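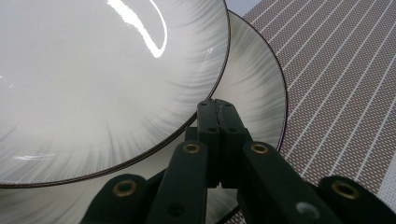

Stage Movement II: Handout 4
Weight, Balance and the Prepared Fall

Instructor: Fotini Deligiannis
Studio assistant: Zaid Issa
Revised 22/05/2021

1. Scope

This handout covers the material for the fourth unit. It assumes you have completed the floor work in Handout 3 and can do a side roll in both directions without using the hands. Students who joined late should see Zaid before attempting anything in section 5.

Voice is not used in this unit. Text work resumes in Handout 5.

2. Terms

Base: the area enclosed by the parts of the body that touch the floor. With both feet down, the base includes the space between them.

Center: the point through which body weight acts. In a neutral stance it lies inside the pelvis, a little below the navel. It moves when the limbs or trunk move and can lie outside the body, as in a deep forward bend.

Line: the vertical drawn from the center to the floor. The body is in balance while the line falls inside the base.

Tip: the moment at which the line leaves the base. Everything before the tip can be reversed. After it, the performer either takes a step or goes to the floor.

Counterweight: any body part moved opposite to the lean in order to delay the tip.

3. Reading a lean

A lean has direction, speed and extent. Beginners tend to vary only the extent. An audience reads speed first. A small fast lean is taken as a reaction, and a large slow one is taken as a decision. The same extent at two speeds can therefore tell two different stories, and the exercise in 4b is built on this.

The head is a special case. It is heavy for its size and sits far from the base, so a late head delays the whole picture. Lenihan's workbook (reading list, item 1) has the head lead in every lean. We do not follow this. In class the head leads, follows or stays level as called.

4. Exercises

a. Neutral to tip. Feet parallel, hip width. Lean forward from the ankles with the spine long. Stop just short of the tip, hold for two breaths, return. Repeat to the back and to both sides. The backward range is much smaller than the forward range.

b. Same lean, two speeds. In pairs. One partner performs a side lean over eight counts, then over one count. The other partner names what each version suggests. Write the answers down before discussing them.

c. Shared base. Stand back to back and lower together until the knees are at a right angle. Neither partner could hold this position alone. Notice where your line falls.

d. Counterweight walk. Cross the studio on a taped line 35 feet long. At each call, stop on one foot and lean. Use only the free leg as counterweight, arms at the sides.

5. The prepared fall

Work on mats until you have been signed off.

Step 1. Lower the center before the tip. Bend the knees and let the pelvis drop.
Step 2. Turn the leading leg so that the outside of the calf meets the floor first.
Step 3. Continue through the outside of the thigh, the hip and the side of the back. The knee, elbow and point of the shoulder do not take weight.
Step 4. Breathe out on contact. The chin stays in.
Step 5. Let the arm slide out along the floor last.

Common faults: reaching back with a straight arm; falling from full height with the knees locked; stopping the roll at the hip. The first of these injures wrists and will end your turn for the session.

6. Assessment

Each student presents a solo study of 90 seconds containing one lean held short of the tip, one recovered tip and one prepared fall. No music, no props, no spoken words. The study is worth 30 points: control 12, clarity 10, timing 8.

Ese Olatunji will be the second marker. Sign up for a slot on the sheet outside Studio B.

7. Reading

1. Lenihan, Pádraig. The Leaning Figure. Chapters 2 and 3.
2. Athanasiadis, Danai. "Notes on Falling." Course reader, second item.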